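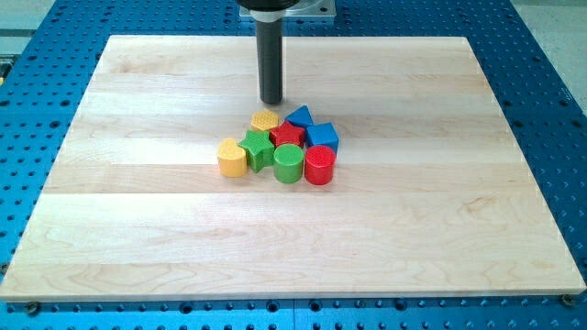
Workbench and Board Station – Periodic Inspection Checklist with Comments
Site: Fladen workshop, bench bay 4
Date of inspection: 2024-10-15
Previous inspection: April, same year
Result: Pass with comments. Two items open.

Scope
Perforated blue worktable, wooden work board fixed to it, colored plastic shape blocks, floor next to the bench. Wall outlets and bay lighting are on the Lilurton electrical sheet and were not checked.

Marking: OK = meets requirement. C = acceptable, see comment. X = not acceptable, action needed. N/A = does not apply.

Section A – Worktable

A1. Table stands level and does not rock when leaned on at each corner. OK

A2. Table top free of burrs, raised edges and dents. OK
Comment: Checked by hand with a thin glove, including the strip behind the board.

A3. Holes clear of chips, dust and broken fasteners. C
Comment: Fine wood dust in the holes along the right margin. Vacuumed during the inspection. Do not use compressed air, it moves the dust to the next bay.

A4. Blue finish intact. C
Comment: Light wear on the front band where people rest tools. No bare metal. Recheck next time.

A5. Nothing stored on the table that is not in use. OK

Section B – Wooden board

B1. Board lies flat. No corner lifts when pressed diagonally. OK

B2. Glue lines between planks closed over their full length. OK
Comment: A 20 mm feeler strip was run along every seam and did not catch. The April sheet reported a suspected opening at the left end of one seam. No opening found; entry closed.

B3. Surface smooth, no splinters. C
Comment: Slight roughness at lower left, where the grain is wavy. Hand sand with the grain, 280 grit, then wipe with a barely damp cloth. No power sander on the fixed board.

B4. Surface left unpainted and free of wax or oil. OK
Comment: Finish products change how the blocks slide. If somebody wants the board sealed, it goes through a change request first.

B5. Front edge free of chips and sharp corners. OK

B6. Screws at the front corners present, tight, heads not standing proud. X
Comment: Lower-right screw took a quarter turn before it seated. Lower-left was tight. Retightened by hand. The washer should be replaced at the next stop. See open item 1.

B7. Stains, burns, pencil marks. OK
Comment: The darker streaks are in the wood itself. Please stop reporting them as stains.

Section C – Shape blocks

C1. Set on the board complete against the bench card. OK
Comment: Eight on the card, eight on the board.

C2. Blocks free of cracks, sharp molding lines and loose parts. C
Comment: One block has a raised molding line on its underside. It can be felt but does not scratch the wood. Trim with a deburring blade, away from the board.

C3. Blocks clean and free of grease. OK

C4. Blocks grouped away from the board edges when not being handled. OK
Comment: Kept together near the upper middle, well back from the front edge. This is the preferred position – the April sheet had two pieces on the floor.

C5. Storage tray labeled. X
Comment: Label still shows the old Vomen part number. Correct number is 554. See open item 2.

Section D – Floor and access

D1. Floor around the bench dry and free of offcuts. OK

D2. Walkway behind the bench clear. OK

D3. Anti-fatigue mat flat, edges not curling. N/A
Comment: Mat removed for cleaning. Inspect when it is put back.

D4. Dust pan and bench brush on their hook. OK

Section E – Cleaning

E1. Cleaning log filled in for the period. C
Comment: Two lines without initials. The work was done according to the shift book, but the log must be signed at the bench.

E2. Cleaning agent as listed. OK
Comment: Mbwambo neutral cleaner, diluted per the label. Use on the table and blocks only. The board gets water on a cloth and nothing else.

Open items

1. Replace washer at lower-right board screw (B6). Check both front screws again one week after replacement. Board may stay in use meanwhile.

2. Print and fit new label for storage tray (C5). Remove the old label completely, do not stick the new one over it.

Closed since last inspection
Seam report, left end of board (B2). Loose hook for bench brush (D4).

Note for the next inspector: do B6 before B1. A loose screw can make a flat board look warped, and the flatness check then has to be repeated.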